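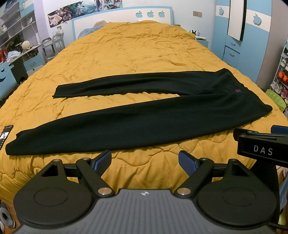 Ground news: the Kincaid Road lease

November 28, 2019

Members will have seen the notice on the clubhouse door about the lease on Kincaid Road. The present lease runs out at the end of next season and Ultlow Borough Council has now sent us its proposed terms for a new one. This item sets out what is on offer and what happens next.

The council wants to move us from a fixed yearly rent to a rent with a share of gate money on top. The base figure would stay as it is for the first two seasons. After that it would be reviewed every three years. The gate share would apply only to league matches with a paid attendance above 300, so on present form it would affect a handful of fixtures, chiefly the home games against Drutberg and Nesia Town. Cup ties and friendlies would be left out, as would all youth and women's fixtures.

In return the council would take back responsibility for the perimeter wall and the drainage under the car park. Both have been ours to look after under the old lease. Anyone who parked at the far end in October will know the state of the drainage.

The term offered is 27 years. We had asked for longer. The league's grading rules ask for security of tenure and the length on offer meets them, but some of the ground improvement grants we have looked at want more than that left to run when the application goes in. We have gone back to the council on this point and are waiting for a reply. If the term cannot be extended we have asked for an option to renew instead.

There has been talk in the town of the club moving to the new sports park at the Drutberg end of the bypass. The board did look at it. The pitch there is artificial and good quality, but we would be one of four users, with no bar income and no say over kick-off times when the hockey club has a home match. There is also no covered seating in the current plans. Our stand seats 89 and is nothing grand, but it is paid for. The board's view is that we should stay where we are if the terms are reasonable. Members may take a different view and are welcome to say so.

The floodlights are a separate matter. The two pylons on the railway side failed their last inspection and will need replacing whichever lease we sign. We have one quote in and expect two more before Christmas. Until the work is done we can still play under lights, but midweek training will move to the bottom pitch at Nesia School. Please use the side gate there and not the main entrance, which is locked after six.

Money raised for the ground fund this autumn stands at £1,324. Most of it came from the quiz night and the sponsored walk. Thank you to everyone who took part. The raffle books are behind the bar and need to be back, sold or unsold, before the last home game in December.

A members' meeting on the lease will be held in the clubhouse before Christmas. The date will go up on the notice board and the website once the council has replied. Full members over 18 can vote. Season ticket holders who are not members may attend and speak but cannot vote. A copy of the draft terms is kept in the office and can be read there on match days from one o'clock until kick-off. Please don't take it away, as there is only the one.

Subscriptions for the second half of the season are now due. Pay at the turnstile office or by bank transfer, with your membership number as the reference.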